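4.2 What changed for the people at the tables

When Dovimby began teaching its tableware cell in August, the plan on paper was simple enough. The twelve people who had sorted, stacked and set out bowls by hand would keep doing so, only with a gripper in the fist where their fingers used to be, and the arm policy would be trained on what they recorded. Our interest in this section is the part the plan left out, namely how the day felt to the people doing it, and we are grateful to all of them for putting up with our notebooks and our many repeated questions.

The first thing almost everyone brought up was pace. A sorter who is good at her job lifts a bowl without thinking about the bowl at all, and several described the gripper as something that made them think again, for the first time since their trial weeks. Stacked bowls were mentioned more than any other item. A bare hand slips a thumb under the rim and feels the one below let go, while two fingers on a handle have to pinch the rim, rise a little, and wait to see whether one bowl or two have come along (Figure 3). One participant told us she had started doing the little pause at home with her own dishes, and was a bit cross with us about it.

Pay was the second thing, and here the change was larger than the managers had expected. Under the old piece rate a slow hour cost the worker money. Recording work was moved to an hourly rate, at the urging of the floor lead, Higinio Villaseñor, who argued quite firmly that a person paid by the piece will rush, and that the arm would then learn rushing. We think he was right, and the workers plainly thought so too. What troubled some of them was the quality score out of 100 that the Mukunby software attached to each recording. It had been built for the engineers, to help them decide which recordings to keep, and it was on display for three weeks before anyone explained how it was worked out. People compared scores over lunch. Two asked to go back to the packing line in that time, and both gave the score as their reason. After it was taken off the worker's view one of them returned.

The third change is harder to put into a table, so we will simply describe it. Sorting at Dovimby had been side-by-side work, with a good deal of talk. Recording sessions were set up at separate tables in one shared room, and people who had worked elbow to elbow now had their own station and their own run of tasks. Talk did go on - it would take more than a few tables to stop it - but it shifted toward the work itself. Tips were traded on wrist angle and on how to come at a rim from the side. Ezequiel Figueroa, one of the longest-serving sorters, became the person others called over when a stack would not separate. He had never held any title, and by the end of our visits he had been asked to write the training sheet for new recorders.

We did hear worry about what comes after. Most participants took it for granted that the arm would in time do the plain stacking, and they wanted to know who would do the teaching once it could. Management had no settled answer during our study. We return to this in Section 5, together with the wage records.
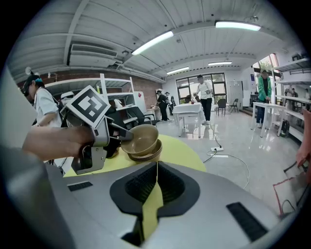 Begum Wilo
Field researcher, work and automation study

Figure 3. Lifting the top bowl from a stack with the hand-held gripper. The two fingers hold the bowl by its rim, slightly clear of the matching bowls beneath.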